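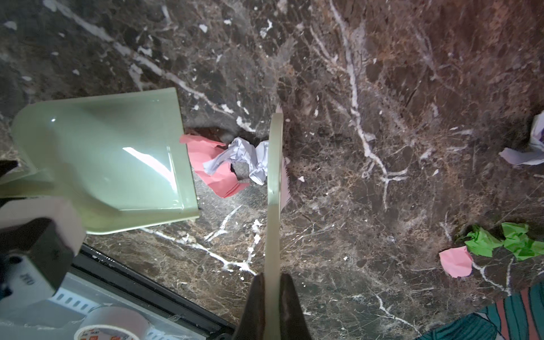 Is marble sealer worth paying for, or am I being sold something?
Posted in Floors & Tiles – 18 Apr 2022
33 views – 2 replies

We moved in last October and the hall floor is dark brown polished marble with white veins all over it. On one side the veins go very fine, nearly like cracks, and the brown turns redder. I like it, but I seem to have inherited a lot of advice along with it and I don't believe most of it.

The man from Tikell, who supplied our kitchen worktop, told me that a floor like this must never be swept with a dustpan and brush because the lip of the pan scratches the polish. He then tried to sell me their microfibre sweeper, so you can see why I'm asking. I use an ordinary plastic dustpan and a small hand brush with soft bristles, both pale green, and mostly what I pick up is screwed-up paper from the children's drawing and cutting out. I can't see how a ball of paper is going to hurt a stone floor.

The other thing is sealing. Trusano say on the bottle that it wants doing twice a year. The bottle isn't cheap and the hall isn't small. Does the sealer do anything I would notice, or does it only make the people who sell it feel better?

Also, is there any way to tell a real crack from a vein without getting somebody in? I've run a fingernail over the thin ones and felt nothing.

Flalovton

The paper isn't going to hurt anything. Grit might. If you've got sand or bits of gravel coming in on shoes and you drag a plastic pan over them, the plastic won't mark the marble but the grit under it can. So the salesman is a quarter right, which is good going for a salesman. Lift the pan and put it down again, don't push it along. Sweep towards it with short strokes and keep a decent mat at the front door. I have never owned a microfibre sweeper and my floor is older than I am.

On cracks, your fingernail is the proper test, or as near as you'll get for nothing. If the nail doesn't catch, it's most likely a vein. Another thing to try is getting down low with a torch held flat to the floor. A crack or a filled bit will often show as a line in the shine, where a vein usually won't. I wouldn't swear to it on a very shiny floor though, because the glare gets everywhere.

As for twice a year, I'd want to know who worked that out. Put a few drops of plain water on a part that gets walked on, leave it ten minutes and wipe it off. If the stone has gone darker there, it's drinking and could do with sealing. If not, keep your money. Do it in 2 or 3 places, by the door especially.

One warning: sealer won't stop vinegar or lemon juice taking the polish off. That's a different sort of damage and people buy the bottle thinking they're covered. Keep the vinegar sprays away from it, whatever you read.

Bognár
4 people found this helpful

we had ours sealed when it was laid and never again, looks fine. would not bother. I just use a hoover with the brush bit on

tilesandtea
1 person found this helpful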